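Progress report to Potex: Wiltino kitchen waste sorting study

Work package 2 is complete. Hollis weighed 3650 items of household packaging, of which 1000 went on to the rinse test. Residue in squeeze bottles remains the largest source of error – the scales drift below 10 grams.

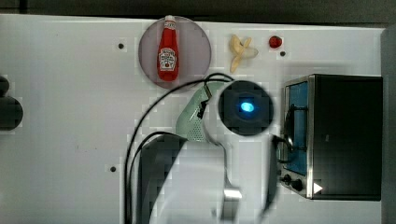 WILTINO, August 17, 2022 – Spending is within budget. The remaining rinse tests move to October, pending recalibration of the scales.

Recent reports
Havotix scale calibration
Glass and jar sorting
Paper and board sampling plan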